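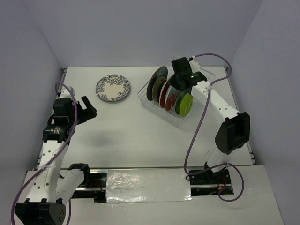
1. Introduction

This report presents the results of a one-semester project on the way serial television dramas handle a secret within a family. The program chosen for study was Vudside, a daytime serial set in a harbor town and centered on two households, the Nakajima family and the Givitz family. The project was completed for the Television and Society seminar under the supervision of Fumiko Ishida.

The question put to the group was a narrow one. When a serial withholds a piece of information from one character while sharing it with the audience, how long does it keep the gap open, and what does it do to keep viewers aware of it? The storyline selected concerns the sale of the Hument hotel, which Ruth Nakajima signs away without telling her brother Paul.

2. Material and Method

The group viewed 47 consecutive episodes, beginning with the signing of the sale papers and ending with the dinner at which Paul learns of the sale. Each episode was watched by 2 students working separately. Every scene in which the sale was mentioned, hinted at or nearly revealed was entered on a log sheet with the names of the characters present and the room in which the scene was set.

Differences between the logs were settled in a weekly meeting. Most of them concerned hints. A long look between Ruth and Daniel Givitz, for example, was recorded as a hint by one viewer and left out by the other. The group agreed to keep such looks only when the music changed or the episode cut to a commercial directly after them.

3. Findings

The sale is mentioned or hinted at in 18 episodes before the dinner. These are unevenly placed. In the early weeks the subject comes up almost daily, usually between Ruth and Daniel, who drew up the papers. It then drops out of sight while the courtroom story takes over, and returns in December when Paul begins planning a party at the hotel.

Of the logged scenes, 17 are near misses, meaning that Paul is in the room or enters it before the conversation is over. The writers rely heavily on the doorway. Paul arrives, asks what the others were talking about, and is given a false answer that he accepts. Later false answers are weaker than the earlier ones, and Paul is slower to accept them. The group read this as preparation for the dinner – viewers are shown that he suspects something well before he says so.

The dinner itself takes up nearly a full episode. Ruth does not confess. Paul reads the name of the new owner aloud from a letter addressed to the hotel, and the remaining scenes follow the reactions around the table. Daniel leaves before dessert and does not appear again in the material viewed.

4. Limits of the Study

Only one storyline in one serial was examined, and the results should not be applied to daytime drama as a whole. Recap episodes were logged in the same way as ordinary ones, which may have raised the count of repeated hints. The group also knew the outcome before viewing began.

5. Recommendations

A later group could compare the Hument storyline with an evening serial that airs once a week. Log sheets should include a column for scene length – this was discussed at the second meeting but not adopted, and the missing times could not be recovered without viewing the episodes again.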